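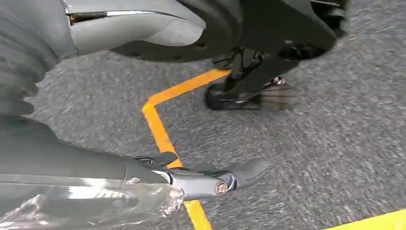 Tape on carpet never lasts, Tahmineh says, give it till August and we'll be picking yellow fluff off our socks. Said it twice, once at the door and once on the phone after. Fine. She may be right. Wrote it down so I can't say I wasn't told.

01/05/2023

Storeroom day, finally. Up too early, no breakfast, coffee from the machine which was mostly water. Got in before Esmaeil and had the lights on and the radio going by the time he showed.

Plan was simple. Racks out, vacuum, tape, racks back. Plan lasted till the first rack. One of the casters had its brake on and I didnt see it, pushed like an idiot, whole thing groaned and swung around into my hip. Bruise coming. Esmaeil said "you know they have brakes" - yes thank you.

Vacuumed twice. That gray carpet hides everything, you think it's clean and then you kneel on a staple. Found a staple. Found a pen I liked and had blamed Azadeh for. Must tell her sorry. Or just put the pen back in my bag and say nothing.

Floor

Tape went down better than I thought. Trick is press it hard with the side of your shoe, then again with your hand. My first strip wandered, pulled it up, lost half the stick, started over with a fresh piece. Esmaeil measures, I eyeball. We fought a bit about that. He wanted the aisle wider for the carts and I wanted room to open the cupboard door all the way, and we ended up with his version because he was holding the tape measure.

Nazanin had a quote from Plamero for proper flooring, 1,595, hard vinyl with the lines already in it. Told her maybe next year. Carpet is ugly but it's quiet, and when you drop somthing it doesn't shatter. I've dropped plenty.

Knees killing me by noon. Lunch was crackers and half of Esmaeil's rice. Need to buy him lunch this week, he always shares and I always let him. 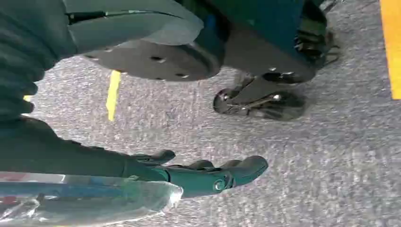
Racks

Blue ones stay, decided. Azadeh wanted to swap them for the Preton kind with drawers but drawers are where things go to die in this building. Open shelves, you can see what you've got. Green crates on the bottom, big awkward stuff up top where you can lift it off without crouching. That's the whole system. Wiped down the shelves with the lemon spray and now the room smells like a dentist.

Labels are a mess. Half the list on the computer still has the old numbers, and crate 118 is on there twice with different things in it. Ewurabena typed that list years ago and I am not blaming her, I'm just saying. Going to redo it tonight. Or tomorrow.

Crates want to go straight, two high, no higher. They creep. You line them up and an hour later somebody has pulled one for a look and shoved it back crooked. Did it myself today, so can't complain.

Then the wheel cover. Still no home for it! Doesn't fit flat in a crate and I'm not standing it on edge, the clips on the rim will snap and then it's trash. So it's on the top shelf, on its own.
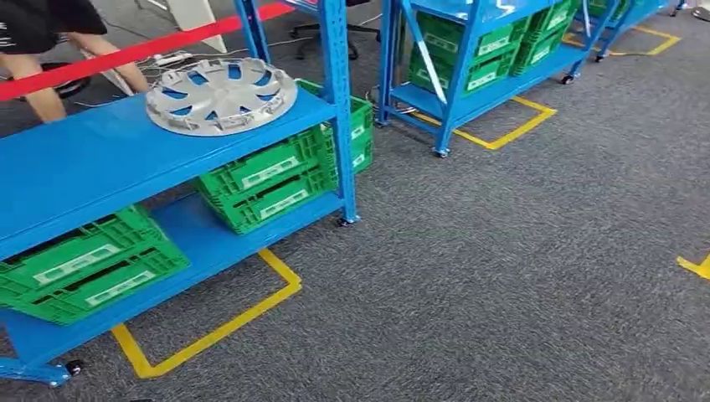

Esmaeil thinks it should have a hook on the wall. Maybe. He thinks everything should have a hook. I said leave it there for a week and see if anyone needs the shelf.

Still to do - corner behind the door, the box from Amano I keep stepping over, new marker pens, the squeaky caster (oil? or just replace it). Ask Nazanin about the 50 left in petty cash before I buy anything.

Home late. Bath, ibuprofen, toast. Forgot to call Tahmineh back, she'll want to know about the tape. Its sticking so far. Bed.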